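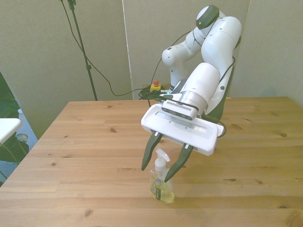 明るい色のパイン材テーブル。

Trellico パイン材用オイルワックス(Aniter 取扱品)

無塗装のパイン材家具に塗る、半つや消しのオイルワックスです。容量は500mlの缶のみ。小さい缶を望む声は多いのですが、メーカーに作る気がないようです。

「ひと塗りで一生もの」といった宣伝文句をこの手の商品でよく見かけますが、当店では信じていません。パインは柔らかい木です。何を塗っても爪の跡はつきますし、皿を引きずれば筋が残ります。オイルワックスにできるのは、水じみがつくまでの時間を少し稼ぐことと、手ざわりを整えることくらいです。傷に強い天板が欲しい方はウレタン塗装の家具を選んでください。

色について
クリアと称していますが、塗れば必ず濃くなります。メーカーの色見本は薄めに刷られていて、当店の端材で試すともう一段黄色に寄りました。北側の部屋では差が目立ちません。日の入る窓辺では、塗らなくてもパインは飴色に焼けていきます。「紫外線カット配合」という缶の表記については、配合量が公開されておらず、効果のほどは判断しかねます。白っぽいまま保ちたい方には、同じ棚にあるMornhamの白色顔料入りのほうがまだ見込みがあります。ただし節のまわりはむらになりやすいです。

塗り方
1. 180番、続けて240番の紙やすりで木目に沿って研ぎ、粉を拭き取ります。
2. 綿布に少量とり、薄くのばします。缶には「たっぷり」とありますが、たっぷり塗るとべたつきが何日も残りました。
3. 15分置いて、乾いた布で余分を拭き取ります。
4. 一晩おいて二度目を塗ります。三度目は、試した限り違いがわかりませんでした。

使った布は自然発火のおそれがあります。水に浸してから、お住まいの自治体の決まりに従って捨ててください。

仕様
容量:500ml
つや:半つや消し
色:クリア(前述のとおり、黄みが出ます)
用途:屋内の無塗装木部
注文番号:134

よくいただくお問い合わせ

ニスの上に塗れますか。
塗れません。しみ込まずに表面で固まりかけ、拭いても取れなくなります。先にニスを落としてください。

熱い鍋を置いても平気ですか。
缶には「耐熱」とあるものの、温度の記載がありません。鍋敷きを使ってください。Başaranの厚手コルク鍋敷き(注文番号115)を置いていますが、台所にあるもので足ります。

においはどうですか。
「ほぼ無臭」とのことですが、亜麻仁油のにおいがはっきりします。換気をして、寝室の家具なら数日は別の部屋に置くのが無難です。

食卓に使えますか。
天板には使えます。まな板や木の器にはお勧めしません。

返品
未開封に限り、到着後23日以内に承ります。色が思ったより濃いという理由での開封後の返品はお受けできません。目立たない裏側で必ず試し塗りをしてください。水曜は発送を休みます。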